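Gistska Hand Grippers (pair): five months in, and a word about the trigger spring

Reviewed by Feven Asfaw
March 11, 2023

I wanted to love these from the minute they came out of the box, and for the most part I still do, so please read to the end before you decide I'm being hard on them. Our little group records household chores by hand so that a robot arm can learn them later, and we bought the Gistska pair in October after wearing out an older set. They cost us 700 dollars with the marker cubes and cables included, and I thought that was very fair.

The good things first. They're comfortable! I have small hands and Fasil has enormous ones, and we both get through a long morning without complaint. The jaws close smoothly, tracking has been steady, and setup took less time than my coffee did. Drawers are where I like them best, because you can reach down over the front edge with one hand and still have the other free to steady something on the desktop.
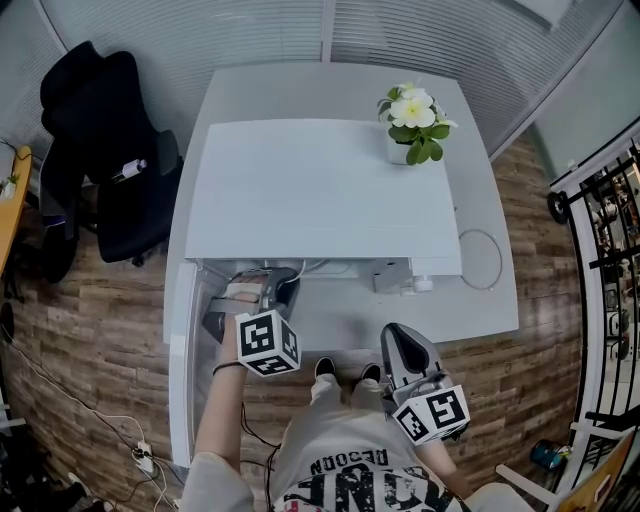
Drawer work at the desk, left gripper closed on a soft-looking item.

Now for the trouble. After nearly 3,000 grasps the left gripper began to stay shut. You'd let go of the trigger, the software would happily report the jaw as open, and the jaw would still be holding on. The first time it happened I thought I'd been clumsy. The second time it pulled a cloth halfway out of the drawer again and I put everything down and called Fasil over.

What worries me is the mismatch between the reading and the jaw. The sensor sits on the trigger side, so it only knows what your finger is doing. If you train an arm on recordings like that, you're teaching it that the thing has been let go when it hasn't, and I don't care to stand next to an arm that believes that. We went back through our files and threw out 592 recordings. That was a sad afternoon, I don't mind saying.

The other matter is smaller but it is a safety one. When the spring finally does release, it snaps. Asnakech got a good pinch on the side of her thumb while she was poking at the jaw with the cable still plugged in (unplug it first, please, and use a pencil).

I wrote to the shop, Bavholm, and a very patient man named Hipólito Lucero sent a new spring within the week. Swapping it is fiddly but doable - four screws and a washer that wants to roll under the furniture. It has behaved perfectly since then. He suggested changing the spring every 2,000 grasps, and I do wish that had been printed in the manual.

So, would I buy them again? Yes, I think I would, with a spare spring in the same order. We now open and close both jaws ten times before every session and watch them against the screen. Four stars from me, and I'd go up to five if they moved that sensor to the jaw.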